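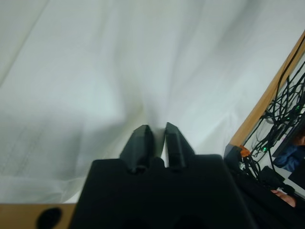 List: workshop-automation
From: Saodah Yusof
Date: 2024-08-07
Subject: Re: cloth handling, finger shape and grip setting

Replying to the list as two of you asked off-list for settings. The previous message is quoted in part.

> Fingers that work on blocks keep slipping off fabric here.
> Is it worth cutting new tips, or is it all in the approach
> height? I also can't tell a good pinch from a bad one until
> the lift.

Both matter, but start with height. On the Trundside bench I had the tips stopping too far above the table, so they closed on air and now and then on a crease. Lowering the approach by 2 mm made more difference than any of the three tip shapes I printed in January.

The tips are plain tapered ones with flat faces, no rubber. A corner pinch leaves a narrow gathered strip between the fingers, and the cloth flares out again over the tips.

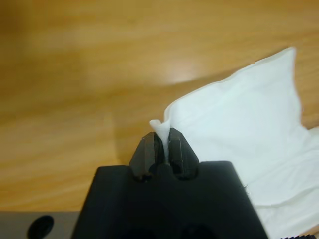
Ong wrote that flat faces are fine for thin sheet but will let go of anything with a thick hem, and that a strip of silicone on one side only is enough. I have not tried one side only. With both sides covered, the cloth stuck to the tips on release.

Order of work for a pick, as it stands in the Wimari script:

1. Open fully, come in level, stop at the taught height.
2. Close at 40 per cent force and wait 30 ms before moving. Raising the force further only marked the cloth.
3. Lift a little and hold. A small tuft should stand up at the fingertips, with the rest of the cloth still lying flat.

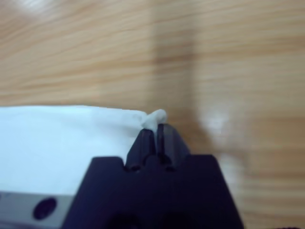 4. Drag sideways, slowly, then lift. Going straight up loses the corner more often.
5. Lower, open wide, back out along the line you came in on. Opening only part way catches the fold.

The Mastell controller logs finger position on close. With cloth in the grip it stops at 1034 counts on my unit — yours will differ, so take a reading with nothing in the fingers first and compare.

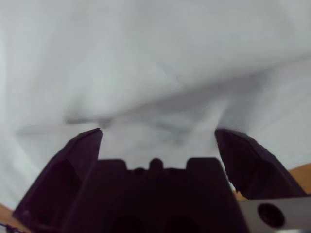
Does the position reading tell you how many layers you have picked up? Only for thick cloth; with thin sheet the difference between one layer and two is lost in the backlash.

Script and tip drawings are in the usual folder.

Saodah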